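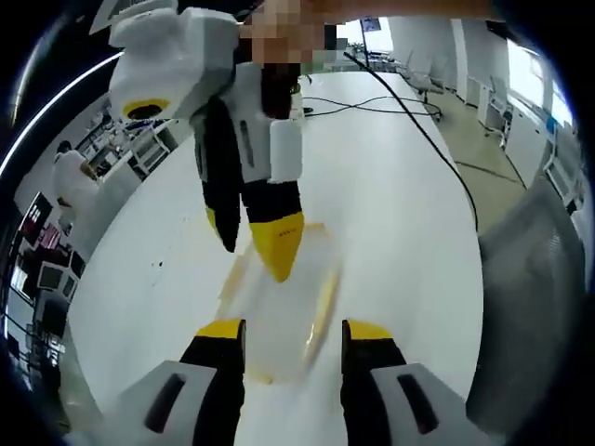 Trindade asked whether a demonstration in which an object moves quickly between two grippers must be discarded under the current rules. It need not be. Speed alone is no ground for rejection, and the operator should mark the recording "fast motion" so that reviewers can judge it separately.

Frequently Asked Questions: Stinine Good Practice Rules for Hand-Held Gripper Work

Who must follow these rules?
The rules apply to every operator and reviewer who records tabletop tasks for Stinine, including visiting staff at partner sites. Supervisors are responsible for making a copy available at each table.

How long may an operator work without a break?
No session may run longer than 30 minutes. A rest of at least 12 minutes must follow. Operators may stop sooner at any time and are not required to give a reason.

What may be left on the table?
Items belonging to the task should be within easy reach of both operators. Other items may stay on the table if they are outside the working area and do not move during a recording. Cables must not pass between the operator and the task item.

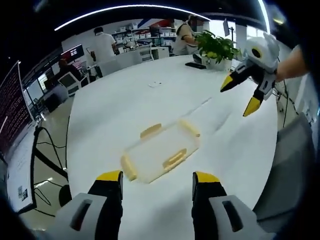 Prepared by: Vellow Practice Office
Last reviewed: 9/24/19

Are clear containers permitted as task items?
Yes. Clear plastic containers are permitted on white tables. The item sheet must state that the container is transparent, and must note whether it has locking tabs. Reviewers should expect the table to show through the base.

May other people be in the room?
Yes. Colleagues may continue their normal duties at desks and shelving. Anyone who comes to the table while a recording is in progress should avoid reaching across it. Faces must be obscured before a recording is released outside the site.

How should two operators share one item?
The operators agree before starting which of them will make first contact. The second operator holds the gripper clear of the item until the first has a firm hold or has let go.

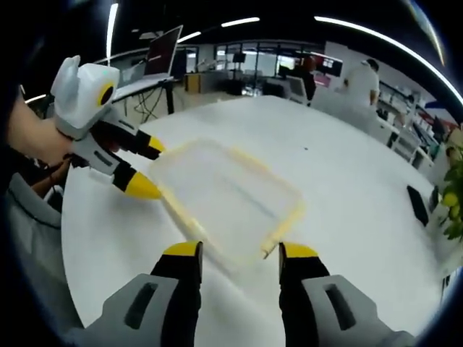 Photo: Lastusero

How many recordings are reviewed by hand?
Reviewers check 200 recordings from each batch. A batch normally holds around 300. If a reviewer finds a missing item sheet, the whole batch is returned to the site.

When do the rules change?
Revisions take effect each June. Sites may send proposed wording to the Practice Office at any time before then. Recordings made under an earlier version remain valid and do not need to be repeated.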